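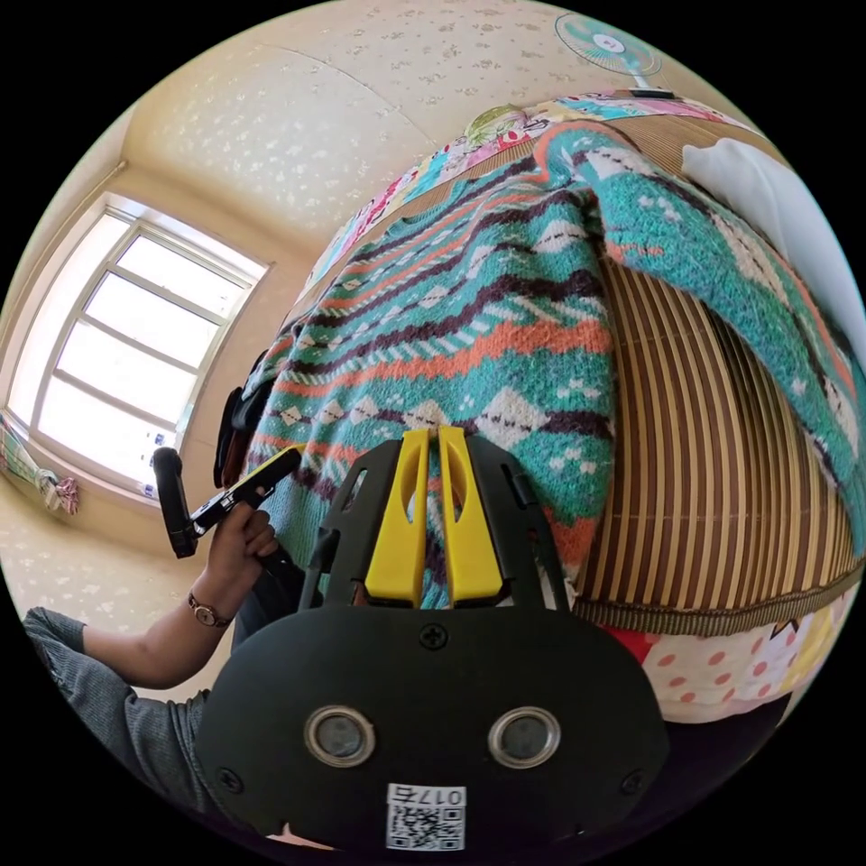 Yellow fingers on a black bracket.

Call for delegates: the Zirkeo Society Summer School, Clasomthorpe

Dear members, old friends and anyone who has joined us this term and is still working out which door is the right one,

We are looking for student delegates for next June's Summer School, and we would love to hear from you. The School is where the Zirkeo Society brings its chapters together under one roof for 3 nights, to learn how to run a chapter well, how to look after new members properly, and (let's admit it) to stay up far too late talking on the stairs. There are 80 places. Each chapter may send 2 delegates, and any places left over go into a general pool which members can apply for on their own.

You don't need to hold an office. We have had presidents come, of course, but some of our happiest delegates have been people who had only ever put the chairs out and wondered whether they might like to do a bit more. If you are going to be a member for at least one more full year after the School, you can apply.

What you would be doing

Mornings are taught sessions in small groups. Hanna Śliwiński leads the one on chapter money, which covers budgets, subs, and what to say to a member who has fallen behind and is embarrassed about it. Dezső Szekeres takes welcome and recruitment, and he will ask you to bring your chapter's own welcome letter so that your group can pull it to pieces kindly and put it back together. In the afternoons you will work on a plan for your own chapter, with an older member sitting beside you who has been through it all before — we have more than 2,000 former members on our books now, and it is lovely how many of them write in every year asking to help.

The last evening is the dinner, with speeches. Delegates who would like to give one are warmly encouraged. Delegates who would rather hide in the kitchen with the washing up are just as welcome, and will find good company there. 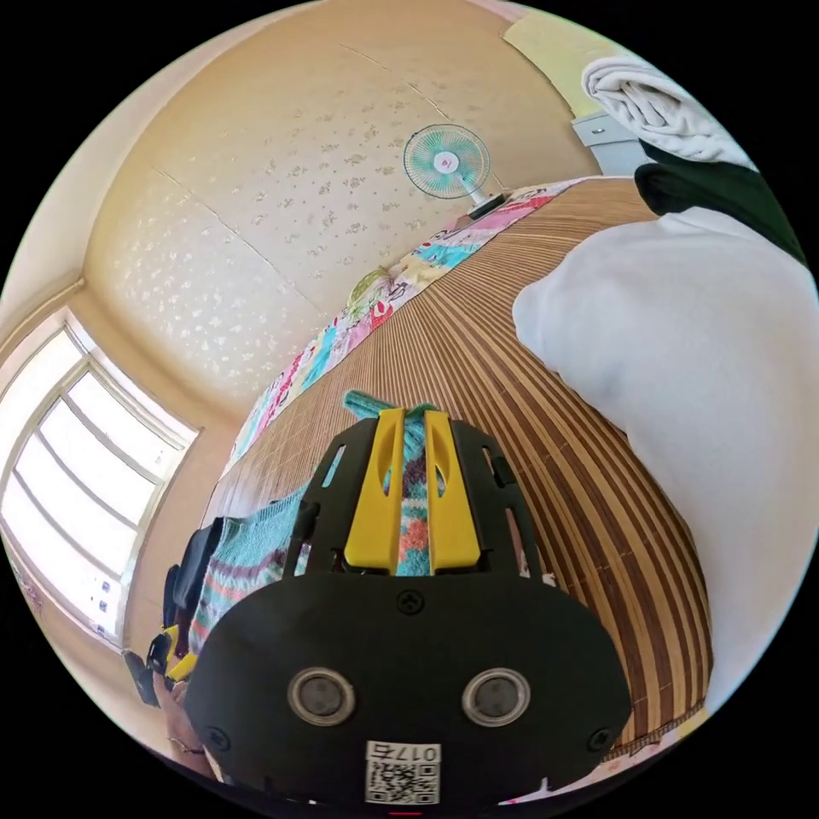 Every delegate stays at Villanueva House, which is a short walk from the station and has been our home for the School for as long as I have been coming. Rooms are shared, with a few singles for anyone who needs one, so do tell us on the form. It is an old building with thick walls, and it can be chilly after supper even in June. Bring a jumper you are fond of, and if it happens to be knitted in stripes of turquoise, pink, purple and cream, like the one lying on the bamboo mat, so much the better, as I shall be able to find you across the garden. Sheets and towels are provided. Meals are too, and the cook is used to every kind of diet and likes to know early.

What it costs

Your place, your bed and your meals are paid for by the Society. We ask chapters to cover travel where they can. Where they can't, the Tirier Fund will help, and you only need to tick the box and tell us your nearest station. Ticking it makes no difference to whether you are chosen.

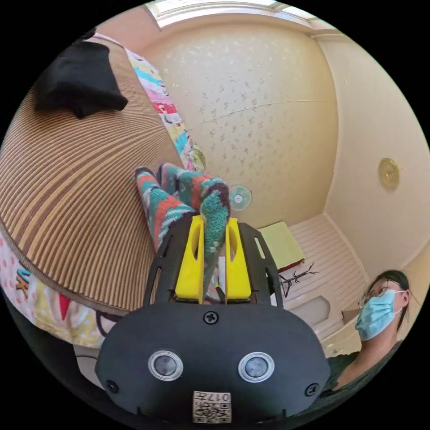
The same fund can also help with smaller things that get in the way, such as a lost weekend shift or someone to mind a child, so please ask even if it feels a bit cheeky.

How to apply

Write us a letter of a page or so. Tell us who you are, what your chapter is like on an ordinary evening, and one thing you would change about it. If two of you are coming from the same chapter, write separately, please — we like to hear both voices. Add the name of one member who knows you well, and check with them first!

Letters should reach Jessie Forsyth at the Society office by Saturday, October 1, 2022. She will write back to everybody, whatever the answer. Questions about access, rooms or food can go to Nantana Kongkaew, and former members who would like to sit in on the afternoon sessions should get in touch with Kittipong Srisuk, who keeps the list.

With very warm wishes from all of us on the Summer School team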